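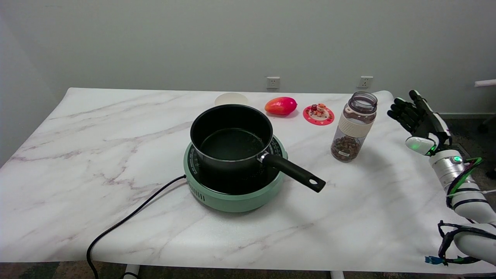

Trorkik hand on the right-side arm, at the cooktop table.

Trorkik – finger pad and wrist cable kit for multi-fingered hands

I started making these for my own build in our shared workshop, and then people on the Drudel forum kept asking for a set, so now there's a product page. Hi!

The problem I wanted to fix was grip. Bare fingertips are fine on a block of foam, but try a smooth plastic bottle or a skinny pan handle and everything slides (I've swept up a lot of spilled beans). The pads are soft molded caps that push on over the last joint of each finger. They're 2 mm thick at the tip and thinner down the sides, so the fingers still close all the way.

What you get in the bag:
10 finger pads, enough for two five-fingered hands
50 reusable cable ties
One 70 cm braided sleeve for the wrist run
Printed fitting sheet

Weight packed: 106 grams

Fitting is easy. Power the arm down, wipe the fingertips, push the pads on with a twist. For the cables, turn the wrist as far as it goes both ways before you tighten a single tie – I skipped that on my first arm and pulled a connector straight out. Leave more slack than looks tidy.

Please keep the pads off hot pans and cooktops. They're for handles, bottles, fruit, cups and that sort of thing. Mine lasted nearly four months of evening tinkering before the thumb wore smooth.

Fits the Ziltalport hand, small and medium. For the Tô hand you'll need to trim the thumb pad, and the line to cut along is on the fitting sheet.

Color: black only for now. Gray should be back in October.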